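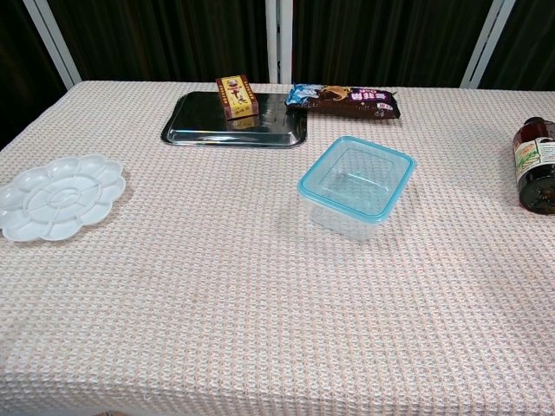

Flower-shaped palette on the table, Plistside hall

Session 9: Psalm 130, waiting in the dark

Bring a Bible in whatever translation you normally read. Page references are to the Ferreira reader, and the extra reading for this week starts on page 11.

1. Where the psalm sits
Psalm 130 is one of the Songs of Ascents, the group running from 120 to 134. Many scholars think pilgrims sang them on the way up to Jerusalem. It is also counted among the seven penitential psalms. Read it once straight through before you look at any notes.

2. The movement of the text
Verses 1-2: a cry "out of the depths." We are not told what the depths are. Deep water in the Psalms often stands for trouble or the nearness of death.
Verses 3-4: if God kept a record of sins, no one could stand. But there is forgiveness, and the result of it is reverence.
Verses 5-6: waiting. The line about watchmen and the morning is said twice. Keep the repetition when you read aloud.
Verses 7-8: the speaker turns from "I" to Israel. Private prayer has become something said to a whole people.

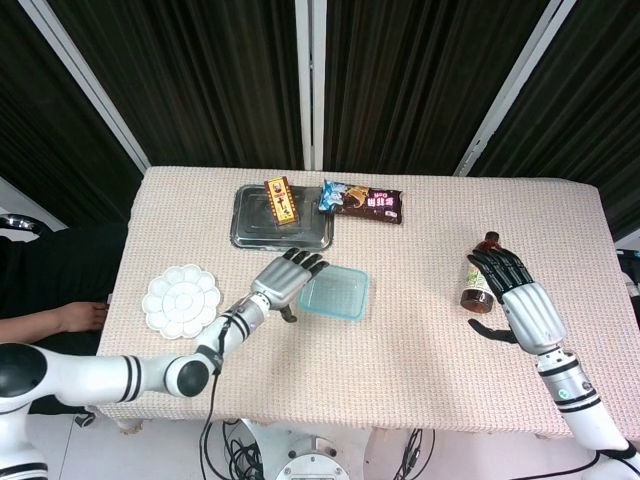 3. The word "wait"
The Hebrew verb in verse 5 is qavah, which can be translated "wait" or "hope." English versions have to choose. Compare Isaiah 40:31, where the same verb appears, and write down which word your own Bible uses in each place.

A watchman doesn't bring the morning on. He stays at his post until it comes. The Jirkstead group spent most of their evening on this point and asked whether waiting of this kind counts as doing something. Come with a view.

4. For next Monday
Read Psalm 131. It has three verses, so read it several times. Then write one paragraph on how its quietness compares with the opening of 130. Those taking the Gokow certificate should put module number 3005 at the top of the sheet.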